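Pavell open parts bin, the yellow-orange one — five months in

Quick one before I head out, sorry for any typos. Had a few people ask about the bins we use on the electronics bench so I'm putting it all in one spot.

Short version: good bin. Buy the deep one. Don't bother with the lid.

Long version. We were using old ice cream tubs before this and a couple of shoeboxes. Fine for screws, rubbish for boards. Things stacked on top of each other, corners catching, leads tangled through everything. Flynn Tuhiwai wanted proper drawers but drawers cost a fortune and you end up opening every one of them looking for the same part. So, open bin. Got ours from Fernandes, paid $164 for the set, delivery on top. The Trillia version was $259 for what looked to me like the same size in grey. No thanks.

What I like. Flat floor. Sounds like nothing but the last tub had ribs moulded into the bottom and boards rocked about on them. These sit flat and you can line boards up in a row and see what you've got. Colour is loud, bit like a road sign, but it's great for finding things. Red, green, silver, all of it shows up. Dark stuff too. The old grey tubs swallowed anything small and black.

Rim is thick and rounded, comfy to carry by. There's a ledge inside as well, stepped, which I thought would be handy for resting tweezers. It's not really. They slide off.

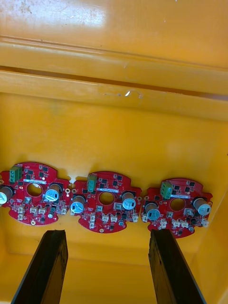
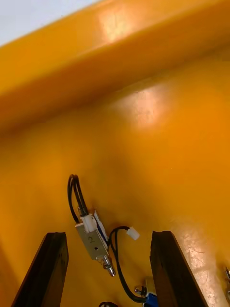

Electronics and Repair Group, Brendon Community Workshop

What I don't like. It's shiny. Under our bench lights you get a white glare off the plastic and it's right where you're trying to read a label. Matte would of been better. Tilting the lamp helps a bit.

Scuffs. It marks easily, fine scratches mostly, plus smudges that take a proper wipe to shift. Solenoid locks are the worst offenders I reckon, metal housing and hard corners, people drop them in instead of placing them. Doesn't bother me, it's a parts bin, but if you want it looking new then get a mat cut for it.

Also no dividers in the box. Pavell sell them seperately and I haven't tried them. Shireen Xaba made some out of corflute and they do the job — they fall over if you bump the bin, so don't bump the bin.

Number your parts, by the way. Texta straight onto the metal is fine, it smudges a little if you handle it before it's dry. Paint pen lasts longer.

One thing to watch, it isn't antistatic as far as I can tell. Nothing on the paperwork about it. For bigger boards with chunky capacitors and screw terminals I don't worry. Anything fussy stays in its bag and the bag goes in the bin.

Cleaning: warm soapy water, soft cloth. Bautista Herrera used metho on one and it came up fine but I wouldn't make a habit of it.

Would I buy again, yes. Probably two more sets in March if the price holds. Four stars, lose one for the glare. Comfort Nyarko has the order details if you want in on the next lot, sing out before then.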